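Hirvonen all-round table tennis bat: review after one autumn of use

December 30, 2025

I bought this bat in September with my own money. It cost £80 ready made, with the rubbers already glued on, from the small sports shop in Pludstead that also does racket restringing. I play one evening a week at the hall and one league match most weeks in the lower division, where the standard is mixed. I mention that so you can judge whether my opinion is any use to you. If you play in a county team it probably isn't.

My old bat was a Stamar, bought so long ago that the shop no longer lists it. The rubber had gone shiny in the middle on the forehand side and the handle had worked slightly loose from the blade, so there was a click whenever I hit the ball hard. I had been putting off replacing it because I play a fairly quiet game, mostly blocking and pushing, and I didn't want something fast that would send everything off the end.

What you get

The bat comes in a cardboard sleeve with a plastic film over each rubber. There is no case, which at this price is a bit mean. The Stamar came with a zip case for less money, and I have kept using that one, although the Hirvonen is a slightly wider shape and the zip needs a pull at the corner. There is a leaflet in six languages which tells you to keep the bat out of direct sun and to clean it with a damp sponge. It doesn't say how often.

The blade is five layers of wood with no carbon. Both rubbers are the same make and, as far as I can tell, the same thickness, red on one side and black on the other. You can choose between a flared and a straight handle. I chose flared. The varnish on the handle is thin and felt a little rough at first, and I took the edges down with fine sandpaper where the blade meets the handle, at the point where the first finger and thumb sit. Anyone who has owned a few bats will expect to do this. A beginner might not know to, and could end up with a sore patch.

First few sessions

The bat felt heavy in the head compared with the old one. I don't have scales fine enough to give you a proper weight, but the difference was obvious the first time I picked the two up together. In the first session I was late on almost every backhand. By the third I had stopped noticing, and now the Stamar feels like a toy when I lend it to visitors.

New rubbers need some playing in, and these needed more than I expected. For the first two evenings the ball came off a bit flat and dead, then they softened and began to grip. If you can, don't buy one the day before a match.

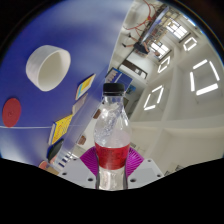
Serving is where I noticed the biggest change. My short backspin serve used to bounce twice on the far side perhaps half the time. With the new rubber it does so more often, and a few people who had been happily attacking it since last winter have started putting it in the net. Part of that will be the plain fact of fresh rubber against worn rubber. I would have got some of the same benefit by spending less and re-covering the old blade, and it would be wrong to give the Hirvonen all the credit.

To give the serve a fair test I borrowed the club's practice balls one afternoon and hit 200 serves in two lots, half with each bat, aiming at a sheet of newspaper on the far side. The new bat hit the newspaper more often. I was also warmed up by then, having used the Stamar first, so take that for what it is worth.

Blocking

Blocking is what I do most, so this matters more to me than the serve. The bat is good at it. The ball doesn't spring off the way it does with some of the faster bats I have tried from other people's bags, and if you hold it still at the right angle against a topspin shot it goes back low and not too long. There is a large area in the middle of the blade where the feel is the same. Towards the tip it gets a bit hollow, and a ball caught right out there will drop short.

Against heavy spin you have to close the angle more than with an old, slick rubber. I spent a couple of weeks popping balls up for other people to smash, and lost two league games in Grallow that I ought to have made closer. That was my adjustment to make and the bat can't be blamed for it, but if you are coming from a worn-out rubber you should expect the same.

Pushing

Very good. Low, controlled, with as much or as little backspin as you want to put on. The wooden blade lets you feel the ball sitting on the rubber for a moment. I have no complaints here and not much else to say.

Attacking

Adequate. If you loop the ball you can get decent spin on a slow one, but there isn't a lot of speed in reserve when you want to finish a point. Standing back from the table I find I have to swing hard to get the ball over with any pace. A stronger attacking player at our club tried it for a few rallies and handed it back saying it was like hitting with a loaf. I think that's unkind, though I can see what was meant. It's an all-round bat and it is sold as one.

A note on the tables and balls

How a bat plays depends a good deal on where you use it. Our hall has a sealed floor and decent lights, and the tables are indoor ones with a medium bounce. In Grallow the tables are older and slower and the room is cold until the heating gets going, and the rubber feels noticeably harder there for the first quarter of an hour. I also tried the bat on a friend's outdoor table, which has a weatherproof top, and it felt quite different again. The ball skids on that kind of surface and most of the spin is wasted. If outdoor play is all you want it for, buy something cheap and tough and keep your £80.

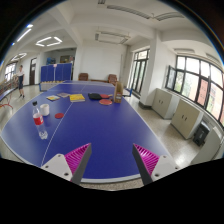 I used plastic three-star balls throughout, because that is what the league supplies. The practice balls in the tub are a cheaper sort and some of them are not quite round. With those I can't tell one bat from another, and I doubt most people could.

Care and wear

I wipe both rubbers with a barely damp sponge at the end of the evening, let them dry, and put the plastic film back on before the bat goes in the case. It takes a minute. The film doesn't stick very well any more and has picked up fluff round the edges, so I'll probably buy a pair of proper protective sheets. They cost a few pounds.

After 12 weeks of regular play the wear is as follows. The rubbers still grip. The forehand side has a faint duller patch in the middle that you can see if you tilt it under a lamp. There are three small nicks at the edge of the wood where I have clipped the table, two from the first fortnight. Edge tape would have prevented them. None was fitted and none was in the packet, and I think it should be included on a bat that costs this much. I put on a strip from a roll I already had, and there have been no more nicks since.

The handle is still tight and there is no click. The varnish has darkened where my hand goes and feels better for it.

Replacing the rubbers

The shop will remove and replace both sheets for £32 including the glue, using a mid-priced rubber. I haven't had it done yet. I asked whether the old sheets would come off cleanly and was told that the factory glue on ready-made bats can lift splinters from the top layer of wood if you rush it, so it's probably a job to leave to someone who does it often. I expect to need it some time next year. Seen that way the blade ought to last for a long time and the running cost is fairly low.

Compared with the others

I looked at two alternatives before buying. The current Stamar equivalent is cheaper and comes with a case, but the handle is thin and I have large hands. It is a sensible choice for a teenager or for anyone who hasn't settled into a style. The other option was to buy a blade and two rubbers separately, which would have come to around half as much again. The people at the club who do this are generally pleased with the result, and they also spend a great deal of time talking about rubber.

There is a faster version of the Hirvonen with a red stripe on the handle instead of a green one. I had a short go with it in the shop's back room. It is livelier off the bat and I put nearly everything long. Check the stripe when you order, as the boxes look alike.

Good points: very controlled when blocking and pushing; spin on serve; solid handle; blade worth re-covering.

Bad points: no case; no edge tape; rough varnish at the neck; not much speed; slow to play in.

Would I buy it again? Yes, for the way I play, and I'd ask the shop to throw in a roll of edge tape. I have kept the Stamar in the bottom of the bag as a spare.

Score: four out of five.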